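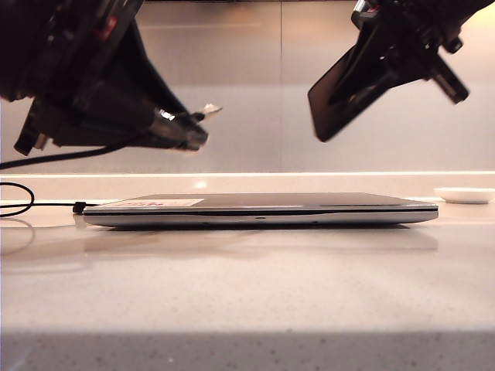
How to back up a household's files at the kitchen bench

Most people keep their photos, tax records and school documents on one computer and mean to copy them somewhere else. This guide covers a simple routine that takes an evening to set up and a few minutes a month after that. It suits a home with one or two computers and no server.

What you need

An external drive with at least twice the space your files take up now. If you have 49 GB of photos and papers, any drive sold today will do. If you shoot a lot of video, look at 1000 GB or more. You also need a second place to keep a copy, either an online storage account or another drive that lives at a relative's house.

Step 1: Gather the files

Make one folder called Household. Inside it, make folders for Photos, Money, House, Health and School. Move everything into these before you copy anything. Check the Downloads folder and the desktop, where insurance renewals and rates notices tend to end up. Scanned documents should be named with the year first, then the subject, so they sort properly.

Don't spend long on the photos. Sorting by year is enough.

Step 2: Prepare the drive

Plug in the drive and open your computer's disk tool. New drives often come with software already on them, which you can ignore. Format the drive, give it a clear name and turn on encryption if it is offered. Formatting erases whatever is on the drive, so look through an old one first. 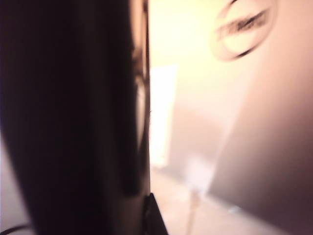
Write the encryption password on paper and keep it with your passports. A password manager is fine as well, but it shouldn't be the only place, particularly if the manager is on the same computer.

Step 3: Make the first copy

Use the backup program that came with your operating system. Choose the Household folder, choose the drive and start. The first run is slow and can be left overnight. Set the computer so it won't go to sleep, and keep it on mains power. Later runs only copy what has changed.

Step 4: Test it

Open the drive and pick 8 files from different folders. Open each one from the drive itself. Then restore one file to the desktop using the backup program, so you know where the button is. Eject the drive before you unplug it.

Step 5: Make the second copy

Repeat the process with the other drive, or upload the folder to your online account. Uploads on a slow connection can take several days, so start with Money and House and leave Photos until last. 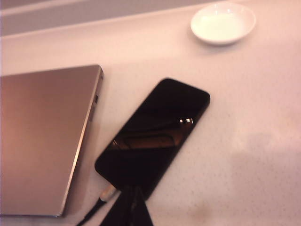
Laptop closed, with two small ports along the side edge.

Monthly routine

Pick a regular time, such as when the power bill arrives. Plug in the drive, run the backup, open one recent file and put the drive away. Swap the off-site drive twice a year; May and November work well. Label both drives with the month of the last copy, and replace either one if it starts to click or drops out during a run.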